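Kibet Kirui
Sat 26 March

OK, I finished the Gachanja novel last night and I have to talk about it somewhere, so you're getting a thread. Mild spoilers for the first half, nothing past the flood chapter.

The book is The Salt Ledger. It's a family story set in Hovbridge, a made-up river town, and it's told through the account books of a ferry business. Entries, receipts, notes in the margins, a few letters tucked between pages. I know how that sounds. Stay with me!

I picked it up used, with somebody's grocery list still inside the back cover (eggs, thread, lamp oil??), and I read the first 20 pages standing up in my kitchen with my coat on.

The opening entry is a price list. That's it. Passengers, goats, sacks of meal, a coffin at half fare. And then a line crossed out, and a second line in different handwriting that charges the full fare for the coffin. You spend the next 7 chapters finding out who changed it and why the business never recovered from that one line.

I love a book that trusts me like that. There's no prologue explaining the family tree. You get initials. You work out that "E." is the older daughter because her entries are the only ones that add up correctly.

Speaking of E. She is one of my favorite narrators in ages and she barely says anything about herself. She writes down the weather, the fares, who owes what. Then every so often there's half a sentence that knocks you flat. "Fog until noon. Father did not ask where I was." Next entry, two goats, paid in full.

Her brother is the opposite. He gets hold of the ledger in part two and he will not shut up. Long paragraphs, opinions about everybody's shoes, a whole page on how to cook eel. My first reaction was annoyance, I missed E. so much, and then I noticed he never once records a payment. All that talk and no money coming in. The whole decline of the ferry is happening in what he leaves out.

I went back and checked, by the way. Not one payment. I was up until some silly hour flipping pages.

Somebody is going to ask whether it's a hard read. I'd say the first stretch asks a bit of you and then it gets very fast. The entries are short. You can read three while the kettle boils. I also think it helps to keep a bookmark at the price list, because you'll want to go back to it over and over.

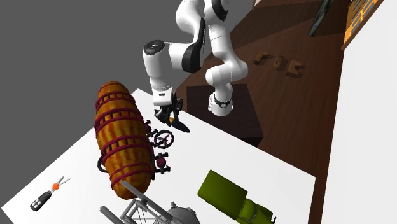 The other thing I kept thinking about is the translation. My copy is the Endum edition, the first one in English, and it came out in 2000. The translator left all the old units of measure alone. No footnotes, no glossary. So you have no idea how big a "hand-sack" is until somebody drops one on a child's foot in chapter four, and then you know exactly how big it is, and so does the child.

I've seen readers complain about that and I get it, I do. But I think a glossary would have killed it. You learn the words the way you'd learn them if you moved there. By the end I was doing sums in their money in my head.

There's a newer translation from Trustow and I've only read the sample chapters, so take this with a grain of salt (sorry). It's smoother. E. sounds more like a person you could have lunch with. The brother is funnier. But they set the crossed-out line in the price list as a footnote, and I yelped out loud on the bus. It's the whole book! You have to see it crossed out!

If the Trustow is what your library has, though, please just read that one. Truly. A slightly smoother version of this novel is still better than most of what I read last year.

Let me talk about page 111, because anyone who's read the Endum edition knows. It's the page with a single entry. One passenger, one way. No name, no initials, and you don't know whose handwriting it's in. I stared at it for so long that my tea went cold, and then I turned the page and the entries carried on with goats and meal as if nothing had happened.

I have a theory about the passenger. My theory is that it's the mother, and that she's leaving, and that E. is the one who rowed her. Look at the fog entry again with that in mind. Father did not ask where I was. I got chills typing that.

My sister thinks the passenger is the brother going off to the coast and that I'm being dramatic. She has a decent argument, which is that he mentions the coast twice in the eel section. I would like it noted that he mentions everything twice in the eel section.

A friend from my reading group has a third idea, that it's the author, sort of crossing into the book for one line. I don't buy it but I've been thinking about it all day, so maybe I buy it a little.

What I really admire is how physical it all is. You always know what things weigh. Rope when it's soaked through, a crate of hens, a drunk uncle. The big emotional scene in part three is two people lifting a stove onto the boat, and they're both furious, and neither can let go first. That's the argument. It's two and a half pages about a stove and I had to put the book down afterward and walk around the block.

And it's funny! I feel like I'm making it sound grim. There's a running feud with a rival ferryman that is carried on completely through small fees. A charge for shouting. A charge for "looking at our landing in a certain manner." The rival pays it, too, and writes "worth it" on the receipt.

Things I didn't love, to be fair to everybody. The schoolteacher subplot goes nowhere. He turns up with a trunk of maps, there's a lot of fuss about the trunk, and then he's gone and so is the trunk. I kept waiting for it. If I've missed something there, please tell me, I'd be thrilled to be wrong.

Also the flood chapter is told twice, once by each sibling, and the second telling is maybe ten pages too long. You can feel the book slowing down to make sure you've got it. I'd got it! I was already crying!

But then part four opens with E. taking the ledger back, and the very first thing she does is go through her brother's pages and write in the missing fares from memory. Just numbers down the margin beside all his chatter. I've never been so moved by a column of small change.

A couple of you asked what to read alongside it. I'd go for anything told in documents, honest old-fashioned letter novels included. Shop diaries are wonderful too, and ship's logs if you can find one in print. My local library has a shelf of reprinted household books and I've had two of them out since October, renewing and renewing. The recipes are terrible and the gossip is excellent.

Poetry people, there's something in this for you as well. The ledger form does what a list poem does. You get item, item, item, and then one item that doesn't belong, and your stomach drops. I tried reading a few of E.'s pages out loud and they have a beat to them. The fares land at the end of the line almost like rhymes.

I've even started writing one of my own, very badly, about my own week. "Saturday. Bread, one loaf. Called Mom. She had already eaten." It's harder than it looks. I keep wanting to explain things.

My reading group is doing The Salt Ledger next and I've promised to keep quiet about page 111 until everybody gets there, so I'm getting it out of my system with you all instead. If you've read it, come tell me who you think the passenger is. If you think it's the brother, come anyway, my sister would like the company.

Oh, and one more, for those who've finished. The last entry. The coffin fare. Did you catch which price she charged? I missed it the first time through and had to go back to page one with my finger on the line.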